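Print this page | E-mail this page

Saturday, May 6, 2023
By the Workshop Tips desk

Planning a Bench Arm for Sorting and Putting Away

Small robot arms have come down enough in price that people are asking about them for pantries, mudrooms and garage benches. Before you look at any catalog, write down the job. "Pick up loose things and put them in a basket" is a job. "Help around the house" is a wish, and you can't budget for it.
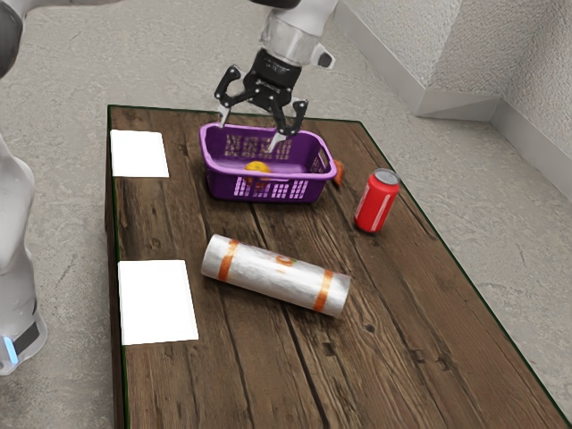

Simulated table layout with a purple basket, a red can and a wrapped roll. 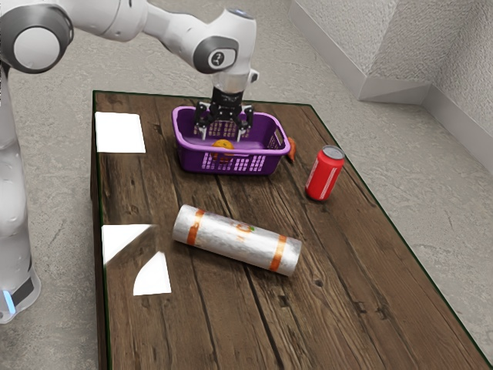
Start with reach. Measure from where the base will stand to the far corner of the table, then add the height of your tallest basket, as the hand has to come down over the rim. A short arm on a deep bench will leave you sliding things closer all day.

Next is grip. Set out the things you want moved and measure the widest one. Many two-finger grippers open less than you would expect. If the big item won't fit, take it off the list or price a second set of fingers now.

Weight comes after that. The payload in the brochure often leaves out the gripper, so ask. A full can is a fair test load for kitchen work.

Try the layout on a computer first. The Zirkar planner lets you draw your table, drop in boxes and cans at true size, and see where the arm can't get to. I spent two evenings on mine in March and ended up moving the base to the other side of the bench. Moving it later would have meant new holes in the floor.

Now the money. People budget for the arm and forget the rest:

- Mounting. Anchors, a base plate and a day of labor. I set aside $400 and used almost all of it.
- Power. A separate outlet within reach of the base, no extension cord.
- Spare finger pads. They wear. Jaltier sells them in packs of 13, an odd number, but one pack has lasted me so far.
- Baskets. Buy two of the same kind so the arm can be taught once. Slotted sides let you see what is inside.
- Floor space. Mark the full swing with tape and live with it for a week - you will find out who walks through there.

Get the delivery date in writing. Mine was quoted at 22 days and the base plate came after the arm did. Don't book the installer until every box is in the garage.

If you rent, ask about drilling before you pay a deposit. Concrete can be patched, but the landlord may want a say in it.

Recent tips
Omerović shelf brackets: which size to buy
Keeping rolls of bags from unwinding in the drawer
Skatitville tool swap: what to bring
Cleaning plastic baskets
Choosing a work light for a dark corner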